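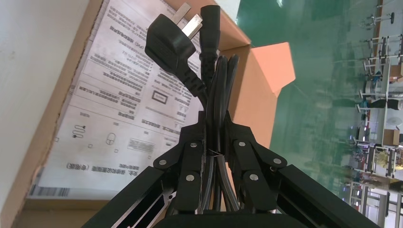 What Goes in the Box, and in What Order

Accessory cartons come back to the Kudel repacking floor with everything present and nothing where it belongs. In June the floor handled 3236 of them, and 518 needed a second pass. Most faults were cord faults: a bundle too wide for the lid to close, or a plug sitting against the flap.

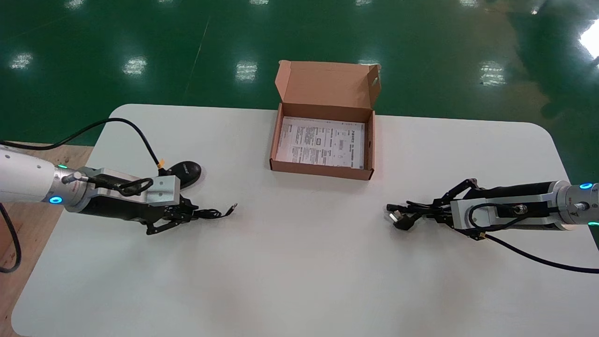 Order of packing decides most of this. Kudel used to load cords first and lay the leaflet over them, which left creases in the paper. Cartons now start with the instruction sheet, folded and placed in the open box while the mouse, the USB cable and the power cord are still outside it. The Pellen carton has a hinged lid, so anything bulky goes toward the front.

Cords are wound in parallel loops of 18 centimeters. Figure-eight winding relaxes better but takes more depth.
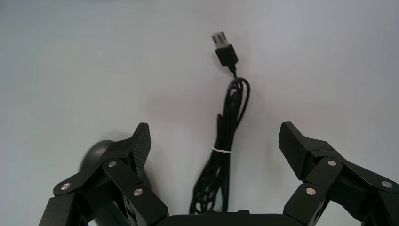
USB cable coiled and cinched with a white twist tie.

The tie is placed past the midpoint of the bundle, connector end free. Two turns hold; three mark the jacket. Lavoie, which supplies the ties, sells a paper-covered grade that Kudel tried on 1019 cartons and dropped when the ends snagged on leaflets.

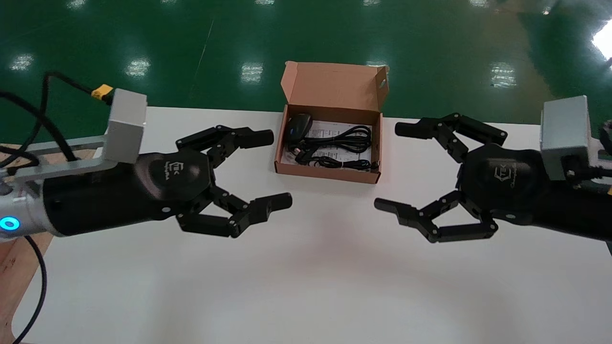 Should a power cord and a USB cable share one tie?
Keep them separate. The power cord is stiffer and pulls the lighter cable out of its loops.

Jindell cartons, which are shallower, are due to move to the same sequence once the new inserts are cut.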